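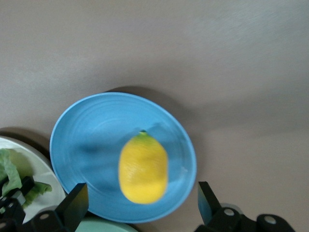
Tondeck Recipe Notes, version 3

A plain-text collection of 1503 handwritten recipe cards, typed up and sorted. The cards came out of a filing cabinet bought at a church sale in Wurnach. The cabinet was the thing we wanted. The drawers had other plans.

What's in it

recipes.csv - one row per card: title, ingredients, method, margin notes
places.csv - town names as written on the cards, with our best guess at the modern spelling
unreadable.txt - 90 cards that beat us. Gravy was involved in most cases.

Fields worth a warning

yield: Free text. Values include "enough", "plenty" and "not the in-laws". Please don't try to average this column.

oven: Mostly "hot". Some cards say "Skerer hot", apparently hotter. We left it alone.

lemon: Yes or no. Added in version 2 after a long argument over whether "juice, sour" means lemon or vinegar. It means lemon when the dish is a cake and vinegar when it's cabbage. Lettuce salads are marked "unclear" and will stay that way until somebody finds the missing index.

source: Who the recipe was credited to. One surname, Jabłońska, turns up on card after card, usually next to a complaint about too much dill. Save the file as UTF-8 or the name turns into soup.

Known problems

Duplicates are kept. There are several potato salads that differ only in how much they disapprove of the one before. Version 1 merged them and lost all the fun parts.

Half cups, coffee cups and "the small cup" are three separate units. We don't know how small the small cup was.
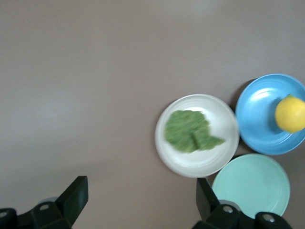 One early user wrote in to say that the small cup has to be a third of a cup, as nothing else makes the honey cake set. We tried it and got a very firm honey cake, so the unit stays blank for now.

Changes

Version 3, Feb 26, 2023: fixed the dill column, added places.csv, took out a shopping list that had been filed under desserts.

License

Use it however you like. If you cook from it, taste as you go.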